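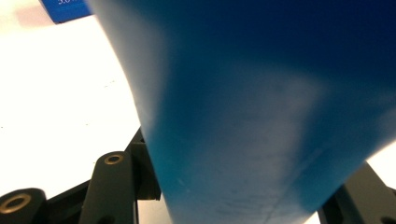

A blue item in front of the white worktable, with the end of a small blue box at upper left.

Paavo Saarinen has been sorting and packing household goods for long enough that he no longer asks people what they have brought him. He clears a space on the white table by the window, sets the first thing down and starts talking, usually about something else. On the morning I visited it was the coffee at Seppälä, the bakery downstairs, which he thinks has gone weak since January.

"You want a white table," he said, when I finally got him around to the subject. "I had a brown one for years and I was forever losing things on it. A dark lid on a dark table, you put your elbow on it and off it goes."

His workroom is on the third floor of the old Stivonska building, up a staircase that is no joke with a carton under each arm. He shares the rent with Nkrumah Ametepe, who used to run the packing counter at Vamgate and still folds tissue paper faster than I can follow with my eyes. The two of them take in whatever people can't face doing for themselves: kitchens after a move, hobby rooms, the contents of a grandmother's sideboard (they are very gentle about grandmothers, I noticed).

I asked why so much of the talk between them was about color, and Ametepe laughed and put down his tape.

"It's how we speak to each other! He says 'blue,' and I know he means the pile by his left hand. If he said 'the smooth one with the narrow end,' we would be here until supper."

They sort by color first and by size second, and only after that do they worry about what a thing is for. Saarinen admits it sounds backward. His own wife told him so, and she was a librarian. But he swears that customers unpack happily this way, a bit like opening a paint box, and that they remember where things went.

Glossy surfaces get special treatment. Saarinen likes to tilt each piece toward the window before wrapping it and look along it for marks, and he writes down what he finds so that there are no arguments later. "A scratch you knew about is an old friend," he told me. "A scratch you find at the other end, well, then somebody has to pay for it."

Their longest job so far ran to 499 pieces and took nine days, with the heat stuck on high the whole time and both men in their undershirts by noon. Ametepe still talks about it fondly. Saarinen does not, although he did keep the list, and he got up in the middle of our conversation to find it for me. It was in a drawer with the string.

The workroom is open to visitors on 30 June 2018. Bring your own boxes, Saarinen says, and go easy on the stairs.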